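May 13, 2022

I am writing at the kitchen table because the lamp in the bedroom is broken again. In Rurkville it is already green everywhere, but the evenings are cold and I still wear my wool socks. Today I want to write down the matter of the bread before I forget the details.

My aunt Dalia Kuusk sent me her recipe for rye bread in November, and I have baked it many times since then, always with a poor result. The letter is two pages long and half of it is about her neighbors. The recipe itself is short. She writes "flour, enough" and "leave it until it is ready," and I had to guess what she means by ready. My first loaves were so heavy that I cut them with the saw knife, and Dace laughed at me, but she ate them with butter all the same.

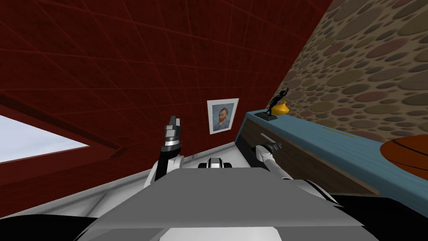

Why does the dough not rise when I follow every step? My starter is too young and my kitchen is too cold in the morning.

This I learned from Mr. Raudsepp at the mill shop. He is a patient man and he let me explain my whole problem while two other customers were waiting behind me. He asked me how old is the starter, and I said nine days, and he only shook his head. He told me to feed it with rye flour, and never with the white one, and to keep it near the stove but not on it. He also sold me a bag of coarse flour which I had not planned to buy. I carried it home on the bus and it leaked a little on my coat.

So for three weeks I fed the starter every evening after the news. I wrote the times in the back of this diary, where I usually keep addresses. At the end of the second week it began to smell of apples, and in the third week it climbed over the edge of the jar in the night. I was very happy, although I had to wash the shelf and everything under it.

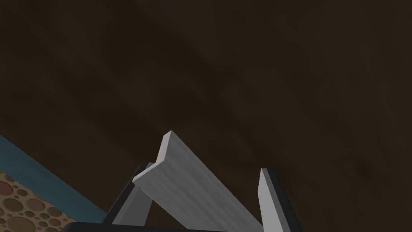
The other half of the problem was the baking itself. I do not have the iron pot that Dalia uses, so I took my old Purex glass dish, the one with the chipped handle, and covered it with a lid from another pot. The lid does not close well. I put a wet towel on the oven door to keep the steam, which was a foolish idea, and the kitchen smelled like laundry until supper. Yesterday I tried again without the towel and with a small pan of water on the lower rack. I baked it for 58 minutes and then left it in the oven with the heat off.

I did not cut it. My grandmother in Irnach always said that rye bread must sleep one night, and as a child I thought it was a punishment for us. I wrapped it in a clean cloth and went to bed, and I woke up two times thinking about it.

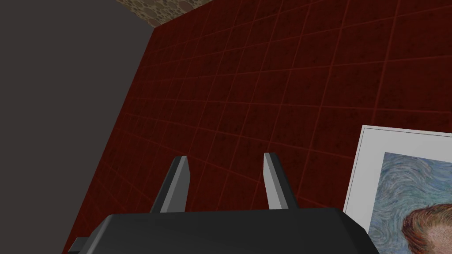

3 min read

This morning I cut it before I even made coffee. The crumb is still a bit wet in the middle, but it holds together, and the crust is dark and sour in the way I remember. I ate the first slice with salt only. Then I ate another with the herring that was meant for Saturday's guests, and I must buy more herring.

At noon I took half of the loaf to Dace Lapiņa upstairs. She pressed it with her thumb, smelled it, and asked if I had put caraway. I had not. In her family it is always with caraway, in mine never, and we talked about this for almost an hour. She wants me to bake one for her brother's birthday. I said that I will try, but that I cannot promise anything before the starter is older.

I have also calculated the cost, as I like to know such things. With the flour and the gas, one loaf is about 2 dollars, and in the bakery by the station a smaller one is more expensive and has molasses in it for the color. I do not count my own hours.

Tomorrow I will write to Dalia and ask her how much is "enough." I also need a new bulb, stamps, and the herring.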